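The Wall They Left Alone

The old starch works at Mundstead spent 30 years as a place to keep things nobody had a use for. When the Trurnano studio took the lease, the ground floor was full of shelving, and the long wall at the back had been covered with gypsum board. Behind the board was brick, red-brown and worn, with pale mortar between the rows.

The plan had been to paint it. The ceiling and the other walls were going white, and the quote for doing the brick as well came to $700. The studio got as far as buying the primer. Then the board came down, the dust was vacuumed off, and the primer went back to the store.

Cleaning took longer than painting would have. The bricks were brushed by hand with a dry nylon brush and wiped with plain water, a small section at a time. Loose mortar was raked out and replaced with a soft lime mix. The whole job, tools included, cost $2,000, and it took most of June. No sealer was used. The brick sheds a little grit, and furniture that stands against it gets wiped down every morning.

The ceiling and the wall beside it were kept pale. The ceiling beams were painted the same white as the ceiling between them. The long fluorescent fixture stayed because it worked and gave an even light. Small pendant lamps were hung in a row toward the far end, where the room gets used in the evening.

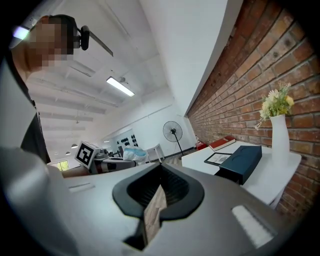

White beams and old brick at Mundstead, with cream, white and yellow flowers in a tall white vase.

The table against the brick is white and smooth, and the studio treats it as a place to try things out. A red book, a black picture frame, a dark teal box and the vase make up the current arrangement. The rule is 4 things at most. If something new comes in, something else goes back to the cupboard.

Strong colors do well here. The red of the book is close enough to the brick to look related to it, and the teal gives the eye somewhere else to go. Pale flowers show up better than dark ones, which tend to sink into the wall. The studio orders a mixed bunch from Tunstall and asks for plenty of leaves.

The vase is a slightly twisted shape, and tall enough that the stems can lean back on the bricks without being tied.

Work on the upper floor starts in the fall. There is brick up there too, under two layers of wallpaper, and the studio has asked the Janau workshop to look at the mortar before any of it comes off.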